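About Virkanier

Virkanier develops training methods for two-handed robot manipulation. We work on one narrow problem: how a policy learned from human-operated grippers can be moved to a robot arm without collecting the same data a second time.

Who we are

The company was started by Jong-dae Yeo, who runs hardware and calibration, and Anoma Thambiah, who leads the learning group. Engineering, data and testing share one floor, and the people who write the training code also take turns on the grippers.

The method

Our main system, Cindel, takes synchronized video from two hand-held grippers and predicts the motion of both. Each recording is split at contact events, meaning any point where a jaw closes on or releases an object. Segments are then aligned by contact and not by clock time, so a slow operator and a fast one contribute comparable data.

A task enters the library after 300 accepted recordings. Recordings with a tracking gap longer than 5 frames are rejected. A second tool, Roy, estimates jaw opening from the images alone and flags any disagreement with the encoder.

Current work

The present task set covers tableware: bowls, saucers, cups and spoons, handled on and near a tray. Glossy white ceramic on a pale surface gives weak edges and strong highlights, and thin handles leave little margin in grasp position. Soup spoons are the hardest item in the set.
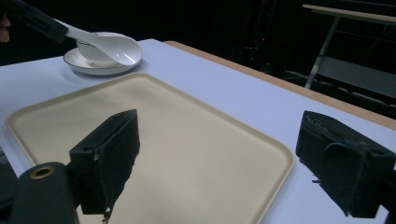
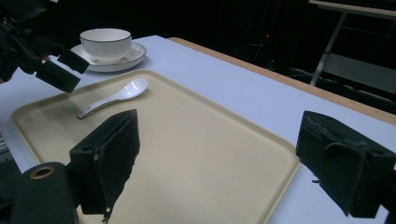 Results to date

With contact alignment, Cindel needs up to 70 percent fewer recordings than our clock-aligned baseline to reach the same placement error. The gain is smaller for tasks with long periods of no contact. Transfer to arms with a different jaw width remains poor, and we have no fix for it yet.

Working with us

We accept outside task proposals each November. Proposals should state the objects, the start and end conditions, and the tolerance on final placement.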